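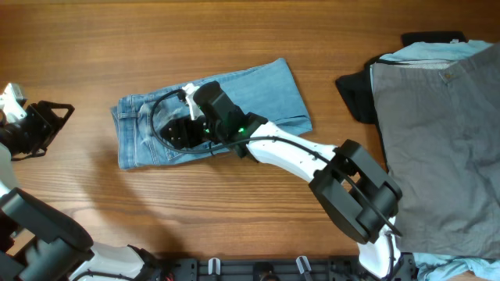 Figure 2. Light blue jeans folded lengthwise on the work table, with the waistband to the left and the leg hems to the right.

3.2 Folding heavy garments

Trousers were treated separately from shirts and towels. Denim is stiff along its seams and thick at the waistband, so a fold that lies flat in a thin cotton shirt will often spring open in a pair of jeans. We took the lengthwise fold as the first stage for all trousers (Figure 2). One leg is laid over the other and the waistband is brought into line before any shorter fold is made.

The trouser set had 20 pairs, 9 of them denim. All had been worn and laundered at home before they came to us, and fading across the seat, as on the pair in the figure, was common. Worn denim was easier to flatten than the two newer pairs, which kept a ridge along the inner seam.

Hems were a recurring source of error. A hem that turns or creases during the first fold shifts the leg edges out of line, and the fault grows with each later fold. Kourkoulas, who coded the finished piles, scored alignment at the hem and at the waistband separately – the two often disagreed. Finished garments were stored on the Grarkeck shelving, at a width of about 65 per cent of the shelf depth. Colour was recorded but not used in the scoring.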